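Selling my late aunt's place in Paredes and a few people asked me to write down how it's going, so I'll do it in short posts. First one covers the land itself.

1/ The lot is 2749 square meters. The house takes up 117 of that and the rest is garden, a row of old lemon trees and a slope down to the creek. The slope counts in the total even though you could never build on it.

2/ The tax record said 1649 square meters. That was the figure I had in my head for years. A second strip was added when my aunt bought out the neighbor and it sits under its own number.

3/ If you are selling family land, pull every parcel number before you talk to an agent. I talked to two agents first and had to go back to both of them with a different size.

4/ Agent one was from Rurnau. Polite, fast, wanted an exclusive for a year. I asked for four months and they said no.

5/ Agent two is Rocío Lozano at Trustbridge. She took the four months. She also walked the whole boundary with me, creek side included, and found one of the old marker stones under the ivy.

6/ Price. Rocío's number was lower than mine. She showed me what three lots on the same road went for and I dropped mine. Still think the lemon trees should be worth something but no buyer pays for trees, she says.

7/ Survey next. Encarnación Nieto did it over two mornings. The fence on the east side is off by a little less than a meter, in our favor. The neighbor has been fine about it. We both signed a one-page note and it goes in with the deed papers.

8/ Water is from the town, power is on the road, sewer is not. There is a septic tank from before my time. Get the tank looked at early - I left it until after the listing went up and two buyers asked about it on the first call.

9/ Access is a paved road up to the gate and then gravel. In March the gravel part gets soft at the bend. I put that in the listing. Rocío would have left it out but I would want to know.

10/ Indoors I did very little. Cleared it, washed the floors, fixed the back door so it closes. No paint. Whoever buys it will probably move walls anyway. 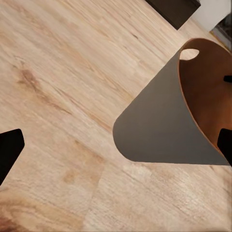 11/ Viewings so far. Five. One couple from Flelano came back a second time with a builder. He spent most of the visit on the slope and asked for the survey, so I sent it that evening.

12/ No offer yet. The listing has a bit over two months left. If you have questions about the parcel numbers or the septic check, reply under this one and I'll answer after work.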